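Can a Machine Tidy Up Yet?

The sports hall at Lisby closes at ten in the evening, and the clearing up begins soon after. Mats are rolled, nets are taken down, and shuttlecocks are gathered from the floor and put back in their bins. The work is simple and nearly all of it is still done by people. Plivemer, a small engineering firm with an interest in leisure centres, has spent 14 months asking how much of it could be handed to a machine.

The firm began with the shuttlecocks. A person shown the task once will need no further instruction. For a machine, the same task contains several separate problems, beginning with the bin itself, whose walls are smooth, pale and pierced by handle openings through which the contents may be partly seen.

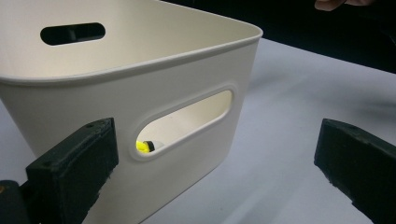 A storage bin between the open fingers of a hand-held gripper, with part of a yellow and black object showing through the handle opening.

Plivemer's method, known within the firm as Taltus, relies on demonstration. People carry out the chore with hand-held grippers, and the recordings are used to train the software that will later direct a robot arm. The firm holds 3539 such recordings, covering sorting, folding, stacking and putting away.

Ermanno Pagano, who leads the work, considers containers to be a neglected subject. "Visitors ask about the object being picked up," he says. "We spend a great deal more of our day on the thing it has to go into. A bin can be nudged, tipped or turned round, and the plan made a moment ago is then of little use." 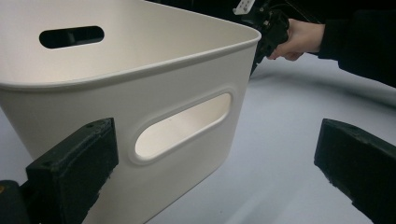 For this reason a good share of the recordings concern two hands working at the same table. One may steady a container while the other reaches in, and the order of these movements differs from one person to the next. Pagano's group has chosen to keep the differences. A system taught by a single very tidy worker, in its experience, copes poorly when the table has been left in disorder.

Grip is a further difficulty. The skirt of a plastic shuttlecock is an open lattice and bends under pressure. The base is round and offers little for flat fingers to hold. Between them lies a narrow collar, and those giving demonstrations are asked to close on it where they can.

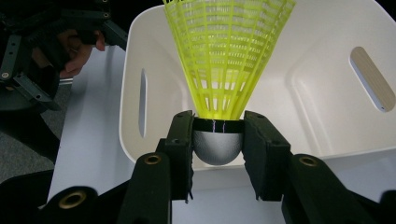 What the trials have shown

In May the firm ran its system on a bench at its workshop in Tan. The arm was given 481 attempts at placing a single shuttlecock in a bin. It succeeded in most of them, though Plivemer regards the result as modest, as the bench was well lit and the bin remained in one position. When the bin was moved between attempts, failures became common. In 3 cases the arm released the shuttlecock on the rim.

Gerrit Goossens, who advises leisure centres on equipment, attended the trial and came away with a mixed opinion. He was impressed by the care with which the arm approached each object. He was less satisfied with its pace, and observed that a member of staff would have finished and locked the building in the time taken to fill one bin.
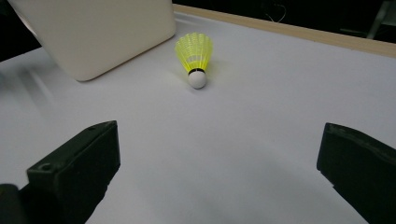 A shuttlecock on its side on the tabletop, ahead of the gripper's open fingers.

Goossens also raises the matter of cost. A machine able to clear shuttlecocks and nothing else would be hard to justify, and a centre would expect it to deal with cones, bibs and lost water bottles as well. Plivemer accepts the point. Its next set of demonstrations will place mixed equipment on one table, and no date has been offered for a trial in a working hall. At Lisby, the evening staff continue to clear the floor by hand.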